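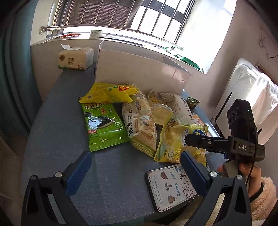
Rianne Desmet
19 Oct 2019

Thread on one-way audio after a SIP trunk cutover. We moved the Meijer office from PRI to SIP last weekend and spent most of the next day on a fault that looked like the carrier and was ours. Notes for whoever does the next site.

Setup: 96 desk phones, Zekorley PBX, Sikell session border controller, trunk from Prirex. Two voice VLANs, one per floor. The old PRI gateway stays racked until the port is confirmed on every number.

Symptom: inbound calls fine on the first floor. On the second floor, the caller could hear us and we could not hear the caller. Internal calls fine everywhere. Outbound from the second floor, same fault, every time.

"Every time" is useful. Intermittent one-way audio usually sends me to port ranges or a bad member in a link bundle. Consistent one-way audio on one subnet is routing, NAT or an ACL until proven otherwise.

First capture was on the WAN side of the SBC. RTP leaving toward Prirex, RTP arriving from Prirex, G.711 u-law, 20 ms packets both ways. So the carrier was sending media and we were receiving it. I closed the ticket I had opened with them an hour earlier and apologized in the notes.

Second capture, LAN side. RTP coming in from the phone. RTP going out to the phone, correct address, correct port. Nothing wrong with the SDP. I read it four times anyway.

Third capture, on a mirror port at the second-floor access switch. Phone's outbound stream present. Return stream absent. The packets were lost between the SBC and that switch, and there are only two devices in that path.

The core switch had an outbound ACL on the second-floor voice VLAN. It permitted UDP from the PBX and from the old gateway. It did not permit UDP from the SBC. The first-floor VLAN had the same ACL by name in the documentation and no ACL at all in the running config.

Internal calls worked because both floors send media phone to phone, and the phone subnets were permitted. External media used to come from the PRI gateway address. After cutover it came from the SBC address. Signaling still went through the PBX, so phones rang and calls connected normally.

Fix was one line: permit UDP from the SBC's inside address to the second-floor voice subnet, limited to the SBC media port range. Audio in both directions on the next test call. We then put the matching ACL on the first floor, which is what the documentation claimed was there.

Put the permit above the deny. I mention it due to an event in July at a different site.

A few things I would check earlier next time. Compare running configs for every voice VLAN against each other before cutover. We compared them against the documentation, and only for the floor where the test phones were.

All 13 of our pre-cutover test calls were made from the first floor. The test plan said "representative sample of extensions." It now says two extensions per VLAN, one inbound and one outbound call each, with a person talking at both ends.

Call quality reports did not help. The Zekorley dashboard listed the bad calls as completed with a normal duration, and the score column was blank. Blank also sorts below the good scores and off the first page, so filter for it separately.

Someone asked about symmetric RTP on the SBC. It was on. It helps when the far end is behind NAT and the SDP address is wrong. It does nothing for a packet that an ACL drops two hops later.

Also asked: why not send all media through the PBX and skip the issue. You can. It would have worked, since the PBX was already permitted. It also puts every external call through a box sized for signaling plus voicemail, and the hold music was enough load for me.

Separate item from the same night. Fax. Two lines on analog adapters, T.38 enabled on the adapters, disabled on the trunk profile. Calls fell back to G.711 and single pages went through. Longer ones failed partway. Prirex turned T.38 on for the trunk and we have not had a failure on the long test document yet.

Elevator phone and alarm panel are still on copper. They were never in scope. If your project plan has them in the same spreadsheet as the desk phones, move them to a different tab.

Emergency calling: tested from each floor, by arrangement, with the location read back by the operator. First floor correct. Second floor read back the first-floor location. Fixed in the trunk portal and retested the same night.

Captures are saved with the change record, filtered to one call each. The old gateway comes out of the ACL when it comes out of the rack.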